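How do I share unfinished paintings online without giving away the finished series?

Asked by Lamai Suwannarat

I paint in gouache, small works on paper, and since June I am preparing a series with the title Chantharasri. It will have 21 paintings when it is complete. A friend told me I should post the work in progress on Hastunness, where I have 87 followers, so that people become interested before I try to find a gallery.

My difficulty is this. I don't want to show everything, because then what remains for the exhibition? But when I show only small corners, the people don't respond very much. I posted a piece of sky from the fourth painting and got two likes, one of them from my cousin.

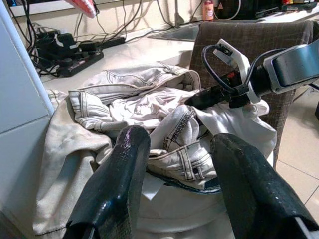

I also have a worry about the colours. In my phone the greens become almost grey, and somebody already wrote to me that the palette is "sad". On paper it is not sad at all. I work mostly in the evening after my job, so the daylight is finished before I can take a photo.

So I would like to ask: how much of a series can one show before it becomes too much? And do galleries mind if the work was already online? I have read both answers and now I am more confused than before.

Sketchbook pages I am happy to share, by the way. I have three full books of them – but I am not sure anybody wants to look at pencil notes with shopping lists between.

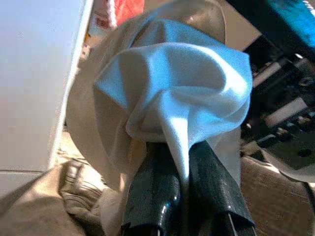

Montri Kaewmanee
Small galleries mostly don't mind. I have shown in two and neither asked. Prizes are different, some of them want work that has not been published, and a few count social media as publishing. Read the entry conditions before you post the paintings you may want to enter.

For the amount, I would choose four or five paintings from the series and show these properly, from the first sketch to the finish. Keep the others at home. People like to follow one picture for some weeks. A corner of sky without any story is hard to care about, sorry!

And yes, post the sketchbooks, shopping lists too. My most popular post in 20 years of painting was a page where I tried the same teapot again and again and wrote angry notes beside it.

Somkiat Rattanakul
just post it all. no one remembers after a week anyway

Paweena Khunthong
I agree with Montri about the prizes. On the colour problem: leave the painting near a window overnight and photograph it in the morning before work, out of direct sun, with the lamp off. Put a piece of plain white paper beside it and correct the photo until that paper looks white. My greens had the same trouble and this fixed most of it.

Lamai Suwannarat (asker)
Thank you, I will try the white paper tomorrow. Montri, do you write the price also when you post, or only if somebody asks?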